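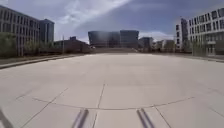

Words: S. Gutarier

Products > Outdoor rovers > Safety parts > Murano joint and edge kit

5 min read

The Murano kit is our add-on for the Sendik outdoor rover, and I'm very happy to finally have a page for it! It started with a fault. In April one of our Sendiks stopped dead on open pavement, in full daylight, with nothing in front of it, and stayed there until somebody walked out and pressed the reset. Then it did the same thing again a few yards on.

We pulled the log and found 57 emergency stops from a single afternoon. Every one was marked "drop ahead." There was no drop. The rover was reading the dark expansion joints between the concrete slabs as the lip of a step, and the long curved ones were the worst of all (a straight joint is crossed in a moment, but a curved one can run along beside the wheels and keep setting the thing off).

A false stop sounds harmless, and for the rover it mostly is. The trouble is what people do about it. Our own crew turned the drop setting down to get through the day, and with the setting down the rover rolled its front wheels over a real curb. It was going slowly and it hung there on its belly. A bent wheel guard, no injuries, and a very quiet ride home. We stopped all plaza runs after that until the kit was ready.

What the kit does

It adds a second distance sensor that looks down at the ground ahead, and new software that asks both sensors before calling something a drop. A dark line with level ground on the far side is treated as a joint and the rover keeps rolling. A dark line with lower ground behind it is a drop, and you get a full stop, same as before. If the two sensors disagree the rover slows to a crawl and beeps, and I love this part, you can hear it making up its mind!

The drop setting can no longer be turned down from the handset. You need the cable and the service menu. A few early users grumbled about that and we are keeping it.

How it has done so far

We ran 436 crossings on slab pavement with the finished kit and had 5 false stops, all of them on joints where the filler had sunk. Every test curb was caught. Painted lines, drain covers and tree grates are not in those numbers, so please go carefully around them. Wide low steps seen from the top are also still on our list, and we don't want anyone running toward the top of a flight without a person walking alongside.

In the box

Ground sensor with bracket
Cable, 155 cm
Four bolts and a spare
Software card
Printed setup sheet

The bracket fits the Sendik front frame with no drilling. It does not fit the older Yupanqui frame, where the bars sit too close together. Run the level check on flat ground after fitting, and again any time the front end takes a knock.

If your rover is stopping for no reason you can see, please don't turn anything down. Save the log, send it to us and park it until you hear back.

Page updated 2020-12-27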